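4.2 Preservative choice and shelf stability

Household lip balms and body butters were prepared in February under the Siltus protocol, in batches of 60 g. Each batch combined shea butter, beeswax and a plant oil, and was poured into sterilised glass jars. Half of the jars received tocopherol as an antioxidant; the remainder were left untreated.

Colour, odour and texture were scored over 14 weeks against the Brana scale, on which 100 denotes a freshly poured product. Untreated jars made with sunflower oil had fallen furthest by week 9, with most assessors noting a rancid odour. The jojoba formulations – both treated and untreated – showed little change over the same period.

Graininess was recorded separately, as it reflects the rate of cooling and has no bearing on oxidation. The Nuriditz guidelines treat the two faults as one, and earlier scores are not directly comparable. Figure 3 shows stacked metal discs on a white tabletop.
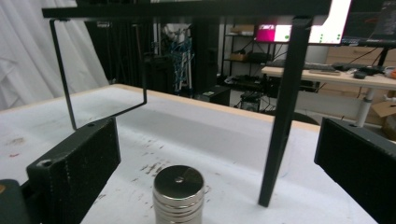

Figure 3.

Restrepo, in a written response to this section, argued that tocopherol should not be termed a preservative, given that it offers no protection against mould once water enters the jar.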